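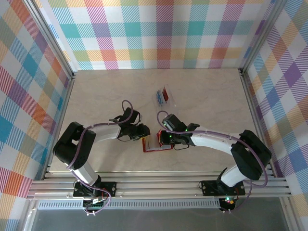 Dovness Course in Small-Item Storage
Unit 4. Flat cards: folded wallets and upright holders

4.1 Scope

This unit covers plastic cards of the standard bank format, 54 mm on the short side. Paper tickets and business cards are in Unit 5. Read section 4.4 before the practical; the transfer exercise assumes it.

A card in daily use is kept in one of two ways. In a wallet it lies flat between two layers of film and is found by turning sleeves. In an upright holder it stands on an edge and is found by looking. The two differ in how the card is gripped, how much of its face shows, and what happens when a second card is added.

4.2 The work surface

Cards are thin and their edges are hard to catch with a fingertip on a smooth table. A patterned surface makes this worse for the eye as well — veining and checks both produce lines that compete with the outline of a card. Students who practice only on a plain mat tend to be slower on the assessment table. Leave time for this. 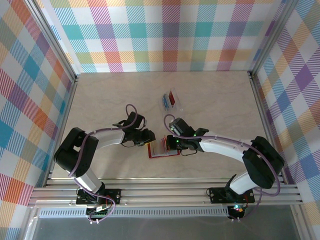 Figure 4.2. Marbled tabletop with plaid-papered walls on three sides.

The center of the table is the transfer zone. The holder goes toward the back, and the wallet goes toward the front with the opening facing up. Do not place the wallet square to the table edge if a slight angle gives a better approach to the sleeves.

4.3 Folded wallets

A folded wallet has a cover and a block of sleeves. Terms used in the rest of the unit:

Cover: the outer skin, leather or faux leather, often with a stitched edge.
Sleeve: one translucent pocket, open on one side.
Fan: the spread of the sleeves when the wallet is laid open.
Proud edge: the part of a card that sticks out of its sleeve.

Sleeves take a set. After a period of being closed under load they no longer lie flat when the wallet is opened, and some will bend upward. A bent sleeve may hide the mouth of the one behind it. Separate the sleeves before looking for a card, and hold the fan down near the fold, where the film is stiffest.

The proud edge is the only safe place to take hold of a card in a sleeve. Pull in line with the pocket. A sideways pull loads the seam, and in the Buldale trial most torn sleeves had failed at the seam. The trial logged 1,382 withdrawals. A chip contact should not be used as a grip point.

Figure 4.3 gives the close view: a red wallet laid open, with a bank card partly out of its sleeve and the clear holder farther back.

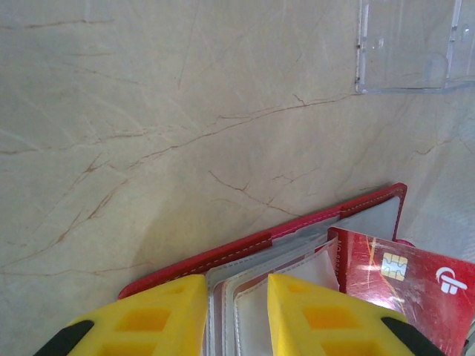 One student in the August group objected that a proud edge is a fault in the wallet, and that a card which sticks out will sooner or later be lost. The objection is fair for a wallet carried in a pocket. For a wallet used at a desk, 5 mm of proud edge is accepted in this course.

4.4 Upright holders

A clear holder shows the face of the front card and, depending on spacing, part of the one behind. Cards placed side by side are both visible at once. This arrangement uses more width and should be preferred when the cards differ by color only.

Insertion takes place in three stages:

1. Bring the card to vertical while it is still clear of the holder.
2. Lower until the bottom edge is inside the rim.
3. Release, then check that the card is not leaning on its neighbor.

Stage 1 is the one most often skipped. A card rotated over the rim will catch it, and a light holder will slide.

When a card passes from one side of the table to the other, both grips meet over the middle. Hold by opposite edges and keep the face free. The card in Figure 4.4 is a small red-orange one, with a blue and a red card already upright in the box at the back.
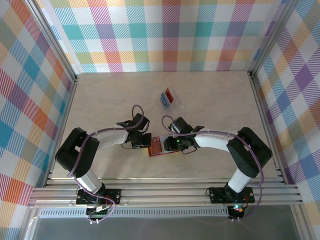

Dunne wrote in the margin of the draft that two cards are too few to show crowding, and that the exercise should go up to the point where a card no longer drops under its own weight. That version is now the optional part of the practical, with a Pudine holder rated for 21 cards.

4.5 Wear

Repeated insertion dulls the lower edge of a card before it marks the face. In our bench samples the edge was visibly rounded after 1,000 insertions in a rigid holder. The same number in film sleeves left fine scratches across the face — direction matched the pull — and the edge was unchanged.

4.6 For the practical

Bring one folded wallet with at least four sleeves and three expired cards. Record the time for each withdrawal separately from the time for each insertion. Dropped cards are counted and the run continues.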